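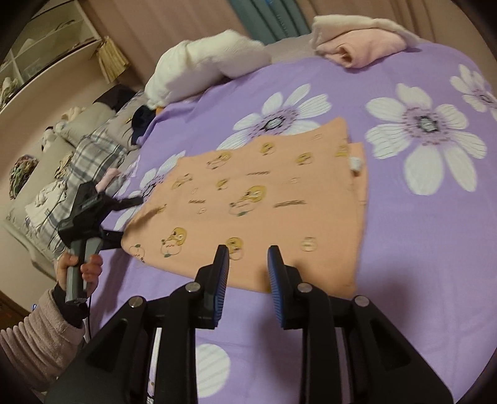
Folding for the machine, week three

I have folded 81 garments since Monday and I own, at a generous estimate, half that many. You can work out for yourself what this says about my week. The same clothes go flat, get folded, get shaken out and go flat again, and my own laundry, the stuff that needs doing, sits in the machine downstairs smelling of Tuesday.

For those who missed the earlier posts: I do piecework for an outfit called Canumura, which wants a robot to learn to fold clothes and has decided that the cheapest way to get there is to have people like me fold clothes with the robot's hands. They mail you a pair of grippers. You hold one in each hand, you do the job with them, and everything you do gets recorded from the grippers' point of view. Somewhere else, a computer chews on it. Then a pair of arms with the same fingers on the end tries to do what I did, including, I have to assume, the part where I drop a sleeve and swear.

I used to do this kind of thing the other way, by remote control. Some of you will remember my stretch at Murenby two years ago, where I sat in a chair in one room and drove two arms in the next room by waggling a smaller pair of arms in front of me. It was slow. There was a lag you couldn't see but could feel, like talking to someone on a bad line, and you had no sense of touch at all. I once pushed a dish towel halfway off a table, looking very serious about it, convinced I was holding it. With the hand-held kind you at least feel it when the cloth catches. A little tug comes up through the handle. It's the difference between picking up your mail with tongs and picking up your mail with tongs by telephone.

My job this week is tops, and my folding surface is the bed. I asked early on whether I should use a table and was told by Soledad Gaete, who runs our batch and answers messages at hours I find worrying, that beds were wanted. "People fold on beds," she wrote. She's right, people do. People also fold on beds with patterned sheets, so I was told to leave the purple one with the big daisies on it. Robots have to cope with daisies sooner or later.

So the peach thing with the yellow birds goes on the purple sheet with the white flowers, and by the fourth hour of that my eyes want to lie down somewhere beige. I do wonder what the computer makes of it. I've had trouble myself. Twice I've gone in with great confidence to pinch a hem and closed the fingers on sheet.

Which brings me to hems. Here is what I know about them now that I did not know in January, when I was a person who folded things.

A hem on a flat surface has no handle. Your own fingers solve this without telling you. They slide, they feel the ridge of stitching, one nail goes under and the thumb comes down, and it's done before you've finished thinking about lunch. Two stiff fingers with ribbed blue pads on the inside do none of that. They open and they close. If you come straight down on the fabric with them open, and close, you get a tidy little pinch of garment with, quite often, a tidy little pinch of bed sheet inside it. You lift and the whole bed comes along.

What works, for me, is coming in low and letting the tips rest just over the edge before I squeeze. I don't stab. I rest, I wait for half a breath, I squeeze. The other hand goes to the far corner and gets hold of it there, and only when both have something do I lift. If one side has missed, you stop and go back for it. You do not drag the thing across with the good hand and hope. I did that for most of the first week, and Soledad sent back 10 of my recordings with the single word "dragging" beside each one, like a doctor's note.

The rule about mistakes is the part I find interesting. You might think they want perfect folds only. They don't, or not entirely. If you miss and then recover properly, slowly, as though you meant it, that's useful, and it goes in. If you miss and fudge it, it comes back. I can think of several managers I'd have liked to apply this to.

Other things I've picked up, in no order:

Sleeves first, always, and the far one before the near one. If you do the near one first you spend the rest of the fold reaching over it and knocking it loose again.

Tags are a menace. They stick out, they're stiff, and the grippers love them. I've picked up an entire top by its tag more than once and stood there holding it like a man who has caught a very small fish.

Slow is good and slower is not. I got so careful in the second week that my folds were taking forever, with long pauses in midair while I considered my next move. Soledad pointed out that the robot would learn the pauses too. There's now a nonzero chance that a pair of arms someplace hangs motionless over a T-shirt because I was trying to remember whether I'd locked the car.

Your wrists will complain. The grippers aren't heavy when you pick them up. They're heavy at three in the afternoon. Olga Cabral, who started in the same batch as me and is better at this, told me to quit gripping the handle like a hammer and hold it like a cup of something hot. It helped some. She also told me she gets through 100 folds a day, which helped less.

I asked Olga whether she'd noticed her ordinary folding change, and she said yes, she now folds everything as if her fingers don't bend. I'd noticed the same. On Sunday I was putting away towels, bare-handed, off the clock, and caught myself lowering my hand from above with the fingers stiff, pausing, and pinching. My wife watched this from the doorway and left without a word. So the teaching is running in both directions, and I'm not sure which of us is the quicker student.

People keep asking me whether it bothers me, training my replacement. I'd like to meet the household that was paying me to fold its shirts. Until this year the going rate for my folding was zero and the reviews were poor. If a robot ends up doing it in my particular style, with the collar a bit crooked and the second sleeve slightly resented, I'll take it as a kind of immortality.

What I do think about is how narrow it all is. I've been showing this thing tops, on a bed, in one bedroom, with the curtains the way we have them and the shelves where they are. Somebody else in the batch is doing socks on a couch. Somebody else is doing pants. The hope is that you pour all of us in together and what comes out is folding in general. Soledad says the first mixed run on the real arms did "okay on flat stuff," and when I asked about stuff that wasn't flat, she sent me a thumbs up, which I have looked at several times since and can't interpret.

Kelemen, for the record, which is the other company that tried to sign me up, wanted me to go back to the remote-control way, from home, with a headset on. The money was a little better. I said no on account of the headset, and on account of knowing what my house is like to walk around in when I can't see it.

Next week we switch to anything with buttons. I've been told to do them up first where possible, using the grippers, on camera. I tried one last night to get a feel for it. It was a cardigan with big friendly buttons, the kind they put on things for toddlers. I got one done. Then I went down and finally moved Tuesday's laundry to the dryer, with my hands, in about nine seconds, and felt like a surgeon.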